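Workshop notebook, 22 Dec 2021

Clearing the long table before the break. Régis Carré wants it bare by February when the Pletmont benches arrive, so anything without a home gets one or goes in the bin.

Drawers first. Bottom one of the Flivholm cabinet was full of dead felt pens and offcuts of heat shrink. Kept the shrink over 7 cm, threw out the rest. Labels on the drawer fronts have lost their glue again. Used masking tape for now.

Power supplies: 2 went to Aydoğan with their lamps. Rest are in the grey tub, cords tied. Order number for the new Velcro ties is 1271, Brendance, pack of 400. Not here yet.

Table as of this afternoon: 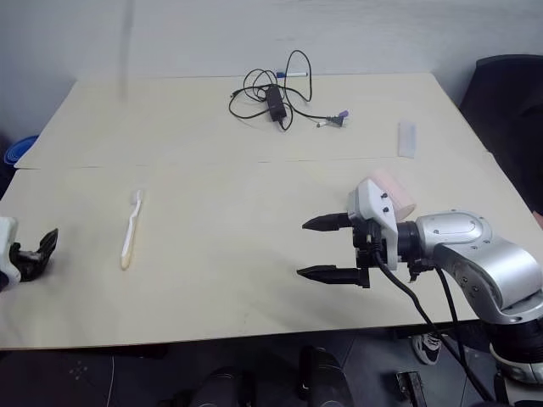
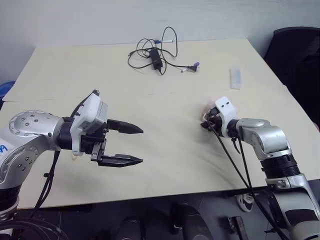 Ties are the hold-up. I don't want to put any more adapters in the tub loose, as last time it took most of a morning to get them apart. The one at the back of the table with the tangled cord can wait for the Velcro, and so can whatever else comes out of the window cupboard. Check output voltage before labelling. Markers go back to the tray by the door, test them first. Toothbrush is for cleaning connectors, goes in the solvent box. Still to do: top shelf, colour code for the tub lids, ask Régis about the old vice.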